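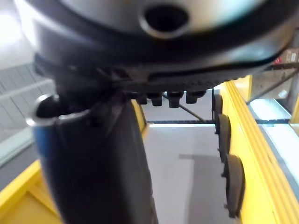

Visit report: Kesosden paper mill, open day

The Kesosden mill opens its gates once a year, in August, and entry is by timed ticket. I had the 10:30 slot. The mill makes uncoated printing paper and a small amount of kraft liner on a single machine, PM2, which runs at a wire speed of 703 meters per minute on the standard grade. Visitors get a hard hat, foam earplugs and a one-page plan of the site. Closed shoes are checked at the gate.

The tour starts at stock preparation. Baled pulp goes up a conveyor into the pulper, where it is mixed with white water to a consistency a little under five percent. From there it passes through two refiners in series. The guide gave the refining target in degrees Schopper-Riegler and then moved on before anyone had written it down. I asked again at the end and was told 39 for the kraft, less for the printing grade. Screens and cleaners follow, and then the machine chest.
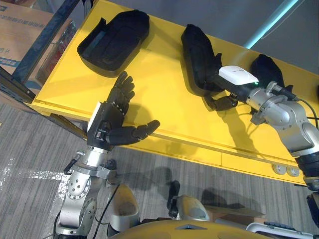 A woman from the Deltunow group wanted to know why the mill still refines hardwood and softwood together, when separate lines would save power. The guide said the second line had been costed twice and that the payback was longer than the remaining life of the refiners. The two streams will be split when the refiners are replaced. No year was given.

PM2 itself is a fourdrinier with a top former added later. Visitors walk the tending side only, behind a yellow chain. At the wet end the sheet is mostly water, and the dry line on the wire is easy to find from the walkway. The press section has three nips, the last one a shoe press. Dryness after the press was quoted as 48 percent. The dryer hood is closed, so there is little to look at until the size press, and it is too loud there to hear the guide. Read the panel on the wall and keep moving.

The reel turns out parent rolls that go by overhead crane to the winder. Trim is blown back to the broke pulper through a duct that runs the full length of the building.

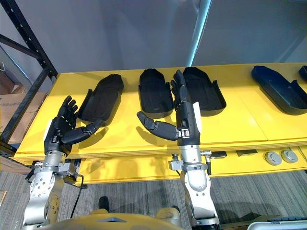 Flullik, commenting on the draft of this report, points out that the shoe press came in with the Stojanovska rebuild and that before it the machine ran at 545 meters per minute with frequent breaks at the open draw. I have left my own text as it was, but the speed figure is useful for comparison.

The last stop is water treatment. Fresh water comes from the river intake and is filtered through sand. Effluent goes through a primary clarifier, an aeration basin and a secondary clarifier, and part of it returns to the mill for wash showers. The basin holds 2,000 cubic meters. Sludge is pressed and burned in the bark boiler.

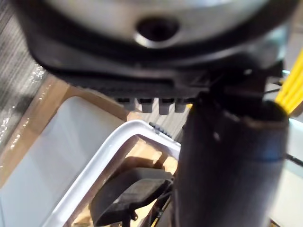
The boiler house was closed to visitors this year for work on the ash handling, so the route turns back at the clarifiers and returns along the rail siding. Allow two and a half hours in total. The canteen serves soup and rolls until 2 p.m. and takes cards. Parking is on the gravel lot by the north gate, and the last bus to town leaves from the same side at 4:10.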